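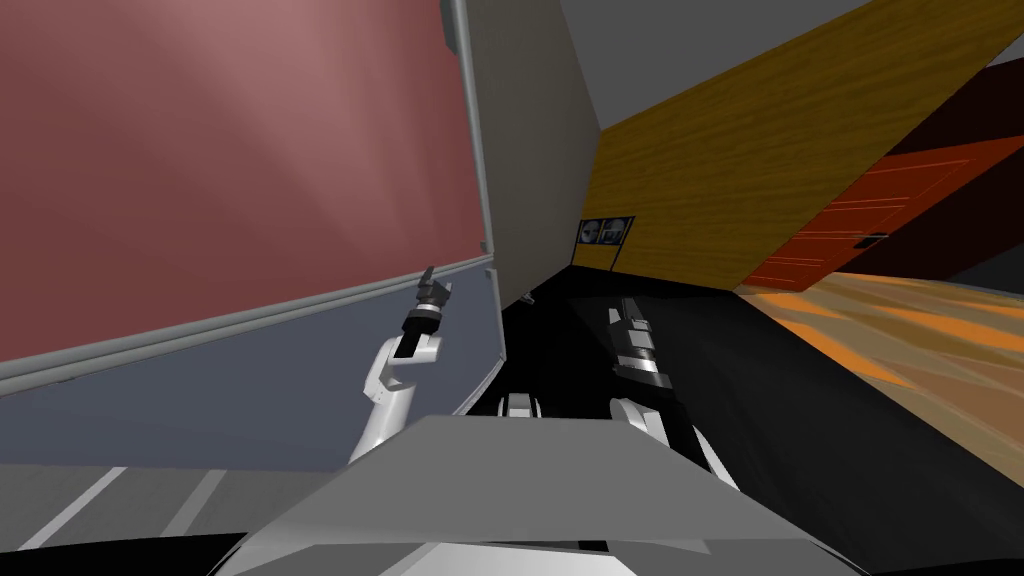

Kpodo Proverbs and Sayings Collection

Version 2, updated 29th March. Maintained by Adwoa Gyamfi.

Welcome! If you love the way people talk, you are going to have a good time in these files. Kpodo is a collection of 833 proverbs and sayings in English, written down the way the speakers said them, each with a plain-words meaning and a note on when a person would use it. It started as a notebook I kept next to the phone while my aunts were talking, and it has grown into something I'm really proud to share.

What's inside

proverbs.csv - the main table, one saying per row
variants.csv - 335 other wordings, each tied back to a saying in the main table
notes.txt - longer stories that wouldn't fit in a cell (please read these, they are the best part)
CHANGES.txt - what moved between versions

Columns in proverbs.csv

id: a number that never changes, even if a row is later removed
text: the saying itself
meaning: one or two sentences in everyday words
setting: when it gets used, such as scolding, comforting, teasing, bargaining or saying goodbye
speaker_group: the broad age group of the person who gave it to us
place: the town or district, if the speaker was happy for us to include it
source: either "spoken" or "printed"
sure: yes, no or partly

That last column deserves a word. Plenty of sayings have meanings that two people in the same kitchen will argue over, and I didn't want to pick a winner. If sure says "partly", look in notes.txt under the same id and you'll find both sides. Id 41 has four different readings and I still go back and forth on it!

Where the sayings came from

Most were collected in conversation. The first big batch came from family and neighbors, and the second came from the Parura reading evenings, where people brought sayings on slips of paper and then explained them to the table. A smaller batch of 287 came out of old almanacs and school readers whose copyright has run out. Those are the rows marked "printed", and they tend to be stiffer and a bit more preachy than the spoken ones. It's great fun to put a printed version next to a spoken one and see what got smoothed away.

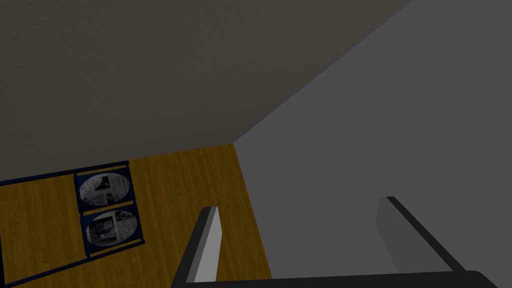

Spelling was the hardest thing to settle. We use American spelling in the meaning and setting columns, but the text column keeps whatever the speaker or the book gave us, including dropped words and grammar that a teacher would circle in red. Please don't "fix" these. If somebody said "Rain don't ask the roof" then that's the saying.

Getting started

The files are plain UTF-8 with commas between fields and double quotes around any text that contains a comma. They open in any spreadsheet program. If you see odd characters where the apostrophes should be, your program has guessed the wrong encoding, so import the file by hand and choose UTF-8.

If you'd like to browse without downloading anything, the Flurar word club keeps a searchable copy with a "surprise me" button. I have lost whole evenings to that button.

Good uses

Classroom warm-ups, writing prompts, comparing how sayings travel, building a proverb-a-day calendar, or just reading them out loud at dinner. One teacher had her students guess the meaning before turning the card over and wrote down the wrong guesses too. Some of those wrong guesses are lovely, and I'd like to add them as a file of their own in September.

Known problems

Older speakers gave us far more sayings than younger ones, so the collection leans toward farming, weather and marriage. There is very little about city life.
The place column is blank in many rows. Blank means the speaker preferred it that way or we forgot to ask, and we can't tell you which.
A few near-repeats are still in the main table when they belong in variants.csv. Ids 212 and 590 are surely the same saying.
The meanings are ours, written after talking with the speakers, so please don't quote them as the speakers' own words.

Adding a saying

Yes, please! Send the saying, what it means to you, and who you can remember saying it (a grandmother or a bus driver is plenty, we don't need names). Check variants.csv first in case we have it in another shape. Groderis hosts the files for us and caps each meaning at 3000 characters, but if you need that much room it probably belongs in notes.txt.

License

Free to use, copy and change for any purpose, as long as you credit "Kpodo Proverbs and Sayings Collection" and keep the id numbers with the rows. If you make something with it, write and tell me - I read every message.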